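Cimholm Family Center
Progress report to the Skitton Fund, playroom and pretend kitchen grant
Dec 5, 2024

Prepared by Amândio Sampaio, center manager

The grant of $3,438 was awarded in March to refit the play kitchen corner and replace the play food, which was chipped and missing most of its matching parts. Work on the corner is finished. Spending to date is on the attached sheet, and $202 is left, which we would like to keep for replacements through the end of the grant period.

Furniture. The largest single cost was the low shelving and the play kitchen unit, bought together from Chauvin for $1,097. Delivery was late by three weeks. One door arrived with the wrong screws and the supplier sent new ones at no charge. Abílio Garcia put the units together over two evenings and fixed them to the wall.

Baskets. Our application listed clear plastic tubs for the play food. We changed to wicker after the parent group tried both. The tubs slid off the shelf when children pulled at them, and the lids went missing in the first week. The change was cleared with your office by phone and came in under the amount set aside for storage. The baskets are in three colors, and staff use the color when they ask children to put things back. 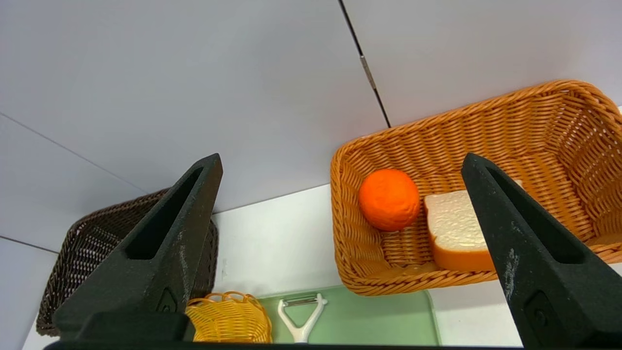
Do the children put the food away themselves?
Most of the three- and four-year-olds do, with an adult close by. The younger group needs more help and usually carries one item at a time. We have moved tidying ten minutes earlier so that it is finished before parents arrive.

Play food. We bought fruit, bread, vegetables and a small set of dishes. The fruit is used most, mainly for shopping games, and the bread goes into pretend lunches. The dishes get less use than we expected. Two cups cracked and were thrown out. Everything else is wiped down at the end of the day, and the baskets are brushed out and aired once a week. Crumbs from snack time get into the weave, so snack is now eaten at the far tables.

Attendance. The playroom has 60 children on its list across the morning and afternoon groups. The corner was closed for nine days while the shelving went in, and we ran the groups in the front room during that time.

Still to do. The picture labels for the shelves are not up yet. The first set from Vokitz printed too small to read from a child's height and has gone back. We also need a second brush and a few spare cups, both of which would come from the remaining money. Abílio will check the wall fixings again before the center closes for the winter break.

Receipts are in the folder sent with this report. Please let us know whether the $202 can be carried forward.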